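The second life of a cooking judge

Enikő Somogyi has a rule about breakfast on filming days: one piece of dry toast, black tea, nothing else until the first plate arrives. She has kept to it through six seasons of The Long Table, the cooking competition shot in a converted wool store on the Dikport waterfront, and she says it is the only part of the routine that has stayed the same.

When the show began she was running a 37-seat restaurant in Ukholm and had never been on television. The producers had asked her business partner first. He turned them down because the filming clashed with the lamb season, and passed on her number. She did a screen test in April, ate four versions of the same fish pie, and was told she had the job before she'd finished the last one.

"I thought it would be three weeks and some pocket money," she says. "I didn't tell my mother until the ads started."

The format hasn't moved far from that first year. Home cooks and junior professionals share the same kitchen and the same pantry, and each episode they cook one dish for a table of strangers. The strangers vote, the judges vote, and the two results are weighed together. Somogyi sits beside Béla Lengyel, a former hotel chef who has been on the panel since season two, and a guest who changes every episode.

Lengyel is the harsher of the two on screen. Off it, according to Somogyi, he is the one who goes back to the kitchen after a contestant leaves and asks what their plans are. Two people who went out early in season four now work for him.

"Viewers think we disagree because someone has told us to," Lengyel says. "We disagree because he or she has put cinnamon on a carrot and one of us likes it."

Filming starts at seven in the morning. The contestants are given their brief at half past, and the cooking is done by mid-morning if nothing goes wrong with the gas. What the audience sees as a quick walk from bench to table takes much longer, and a lot of the food is lukewarm by the time the judges are in their chairs. Somogyi gets around this by tasting in the kitchen as well. A spoonful from every pan, straight after time is called, before the lights are moved. The vote is based on both tastings, a point the show has only recently begun to mention on air.

This season 302 people applied for a place. Heike Schwerdtfeger, who has produced the program since its third year, reads every form herself. She doesn't ask for photographs of food. Applicants are asked what they cooked last night, who ate it and what was left over.

"A good answer is boring," Schwerdtfeger says. "Somebody writes that they made lentils and their brother had seconds. I want to meet that person. If it's a page and a half about their philosophy, I put it at the bottom of the pile and come back when I've had lunch."

Those who get through are invited to a day of trials in Drerkton, where they make an omelette, a salad dressing and one dish of their own choosing. The dressing is the one that sends most people home. Schwerdtfeger says cooks who can bone a shoulder of pork will still pour in vinegar without tasting it.

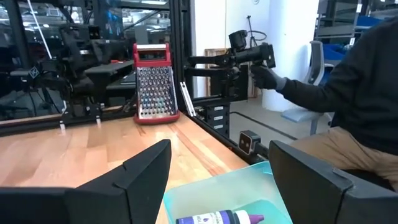
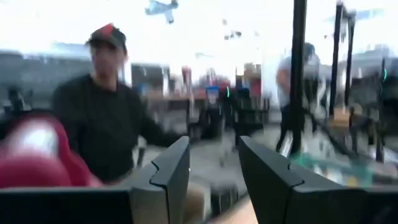
Does a contestant need any formal training to get on the show?
None at all, and roughly speaking the panel is told nothing about a cook's background until the second episode. Last year's winner had spent her working life in a council rates office.

That winner's run did a good deal for the program's standing. Earlier seasons had been won by young professionals, and there had been complaints in the local paper that the home cooks were only there for colour. Schwerdtfeger took the complaints seriously enough to change the pantry. The expensive equipment went, including the water baths, and so did the truffles and most of the imported cheese. What's left is close to what you would find in a decent suburban supermarket, and the dishes have become plainer and, to Somogyi's mind, better.

She is less certain about another change. From this season the judges are no longer allowed to help. In the first few years Somogyi would wander over to a bench and turn down a burner, or tell somebody their oil was too hot. It was never shown, and everyone on set knew about it. Tibor Fekete, who came runner-up in season three, credits her with saving his custard in the semi-final.

"She just looked at the pot and then looked at me," Fekete says. "I took it off. Ten more seconds and I'd have had scrambled eggs."

Fekete now runs Onyeka, a small dining room above a bike shop in Dikport, with Kristóf Hegyi, who beat him in the final. They didn't get along during filming. Hegyi says they spent most of it avoiding each other at the tea urn, and only started talking when they were booked for the same food festival and made to share a tent. The custard is on the menu in winter, with stewed quinces.

Somogyi eats there every month or so and pays for her own meal. She has been asked whether she'd open something new herself, having sold the Ukholm restaurant two years ago, and the answer for now is that she wouldn't. She likes having her evenings. She has been teaching a class for school leavers in the same building where she did her own apprenticeship, and the ovens, she says, are the same ovens.

There is also a book, which is late. It was meant to be recipes from the show, but she found that most of them needed a studio kitchen and three people washing up. She is rewriting it with dishes she makes at home, and the publisher has agreed to wait until May. The fish pie is in it. She tried all four versions again and went with the second one, with leeks and no egg.

The new season of The Long Table is being edited now. Lengyel has seen the opening episode and reports that he comes across as bad-tempered. Somogyi hasn't watched it, and says she'll see it when everyone else does, at her sister's place, with the sound low enough to talk over.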